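Laundry tips picked up at the Zaveck open day

The Zaveck workshop in Nostovcombe opened its doors in April, and I went along for the folding demonstration. The people there teach machines to handle clothes, and to do that they have to break every fold into small steps. Most of those steps work just as well with bare hands.

Start with the hem. Before you fold a sweatshirt or a T-shirt, find the bottom edge and follow it until you reach a side seam. A seam is stiffer than the cloth next to it, so it gives you something firm to pull on.

Use two grips, well apart. If both hands are close together the middle sags and you end up folding a wrinkle into the shirt.

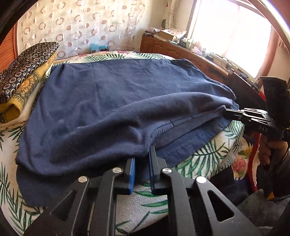
Pull sideways first, then lift. A shirt that is lifted while still bunched up tends to twist at the shoulders – shake it once and lay it down again if that happens.

Work on a bed if you have no big table. The cover holds the cloth in place a little, so sleeves stay where you put them. Smooth the cover before you begin.

Keep finished pieces off to one side, heavy ones at the bottom. Pillowcases can go on top.

Dark fleece is the hardest to fold neatly. The edges are difficult to see, so face a window or turn on a lamp.

The demonstrator told us the team had logged 557 folds since the winter. Visitors got a turn with the hand-held grippers too. My first sweatshirt took nine tries, and the plain towel after it went much better.

Sessions last 40 minutes and take eight people. Wear short sleeves, and bring a shirt from home if you want to practice on your own things.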